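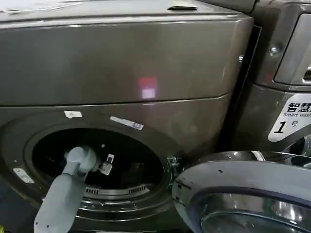
2018-07-14
By Hülya Karabulut

Filed under: House News, Laundry

The Vikdale laundry roster starts again on the first of the month, and once more I am asked to remind everyone that a washing machine is not a cupboard. Last month's haul from the bottom of the drum came to 3 socks, a tea towel and a library card belonging to Ivan Sirko, now very clean.

Please feel around the whole drum before you walk off, including the folds of the rubber seal, where small socks go to retire. Leave the door open afterwards so it can air. Florêncio Calado maintains that this lets the smell out. The rest of us had assumed that was the idea.

Stickers on the front stay where they are. Soon-im Nam had a go at one with a butter knife and we are now short a butter knife.

Lost socks are in the ice cream tub on the windowsill until October, after which they become dusters.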